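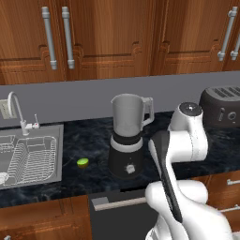
첨부 1. 시뮬 화면, 블렌더 앞에서 멈춘 상태

티켓 제목: 블렌더 손잡이 접근 중 팔 정지 (에러 143), 시뮬에서만 남
등록: Tarun Kashyap
담당: Tarun Sengar
분류: Jukico 제어기 / 주방 씬
상태: 해결됨 (하나 남음, 맨 밑)

증상
손잡이 쪽으로 접근시키면 중간에 멈춤. 로그는 이거 한 줄.
err 143 self/env contact, link 4, motion aborted
그리퍼가 뭘 건드린 것도 아님. 눈으로 보면 팔뚝 링크가 블렌더 받침 바로 앞 오른쪽이고 틈은 있어 보임. 근데 제어기는 닿았다고 함.
Ferner 작업실 벤치에 있는 실물 팔은 같은 궤적으로 잘 감. 블렌더 자리에 종이상자 놓고 돌린 거라 완전히 같은 조건은 아님.

환경
- 팔: 집에서 조립한 거, 제어기 Jukico
- 씬: Chaudhary 주방 세트, 기본 배치에서 라임이랑 블렌더 위치만 바꿈
- 실행기: Sukurard, 4월에 받은 빌드 그대로
- 제어 주기 300 Hz

재현
1. 씬 로드, 팔 홈 자세
2. 목표를 블렌더 손잡이로 지정
3. 실행
아홉 번 돌려서 아홉 번 다 같은 데서 섬. 랜덤 아님.

09:40 Kashyap
일단 속도 절반으로 줄여봄. 똑같음. 서는 위치도 똑같음. 속도 문제 아닌듯.

10:05 Kashyap
토스터 의심. 팔 위쪽 관절이 토스터 근처라 거기 걸리나 했음. 토스터 충돌 끄고 재실행 → 그래도 143. 토스터 다시 켬.

10:20 Sengar
로그에 link 4 라고 나오는데 번호를 0부터 세는지 1부터 세는지 확인했어요? Jukico는 0부터예요. 그럼 팔뚝 얘기입니다. 위쪽 관절 말고.

10:26 Kashyap
헐 1부터 센다고 생각하고 있었음. 그럼 토스터는 처음부터 상관없는 거네. 한시간 날림.

10:50 Kashyap
팔뚝 충돌 메시 봄. 검은 커버 부분이 렌더용보다 살짝 두껍게 잡혀 있음. 얇게 다시 뽑아서 넣음.
결과: 조금 더 가서 멈춤. 또 143. 좋아진 건 맞는데 해결은 아님.

11:15 Sengar
블렌더 쪽 메시도 보세요. 화면에 보이는 거랑 충돌용이 다를 수 있음. Sukurard 메뉴에서 충돌 형상 표시 켜면 나와요. 렌더만 보고 판단하지 마시고.

11:32 Kashyap
켜봤음. 범인 찾은듯.
블렌더 충돌 형상이 통짜 볼록 껍데기 하나임. 화면엔 뚜껑 없는 유리병? 같은 통에 각진 손잡이가 오른쪽에 붙어 있는데, 충돌 쪽은 손잡이랑 통 사이가 다 메워져 있고 뚜껑 높이까지 올라가 있음. 게다가 받침도 그 껍데기에 같이 묶여서 손잡이 끝이랑 받침 바닥이 비스듬한 면으로 이어짐. 팔뚝이 지나가는 자리가 딱 그 면이에요.
그러니까 눈엔 비어 있는데 제어기한텐 벽.

11:40 Sengar
맞네요. 볼록 분해 돌리세요. 통, 손잡이, 받침 따로. 손잡이는 잘게 나눠야 구멍이 살아요. 다이얼은 그냥 무시해도 됨.

12:10 Kashyap
분해해서 다시 넣음. 첫 시도는 손잡이가 통이랑 분리돼서 혼자 바닥으로 떨어짐ㅋㅋ 고정 조인트 빼먹음. 넣고 재실행.

12:18 Kashyap
143 안 뜸. 손잡이까지 감. 연속 아홉 번 통과.
팔뚝 메시는 얇게 한 버전 그대로 둠. 되돌려도 되는지는 안 해봄, 누가 시간 되면 확인 좀.

12:25 Sengar
되돌려서 한번은 돌려봐 주세요. 여유 없이 얇으면 실물에서 긁습니다. 시뮬 통과한다고 실물 여유까지 생기는 건 아니라서.

13:45 Kashyap
원래 두께로 되돌리고 돌림. 통과함. 그럼 원래 두께로 갑니다. 얇은 버전은 삭제.

원인 정리
- 블렌더 충돌 형상이 한 덩어리 (손잡이 구멍 막힘, 뚜껑 높이 포함)
- 링크 번호 착각은 버그 아님, 내 실수. 위키에 "0부터" 크게 써놓음

조치
- 블렌더 충돌 형상 세 부분으로 분리, 고정 조인트 추가
- 팔뚝 메시 변경 없음
- 제어 주기, 속도 원래값

남은 것
싱크대 안 철망 선반도 같은 방식으로 한 덩어리일 가능성 큼. 충돌 표시 켜고 멀리서만 봤는데 납작한 판처럼 보임. 컵 꺼내는 동작 하려면 저것도 고쳐야 됨. 살이 너무 많아서 그대로 분해하면 느려질 거 같고... 얇은 막대로 손으로 까는 게 나을지도. 티켓 따로 팔게요.

14:02 Sengar
네 따로 파주세요. 이건 닫습니다. 고친 블렌더 파일은 Chaudhary 세트 원본에 덮어쓰지 말고 우리 폴더에만 넣어주세요. 업데이트 받으면 날아가요.

14:04 Kashyap
이미 덮어썼는데요... 지금 옮김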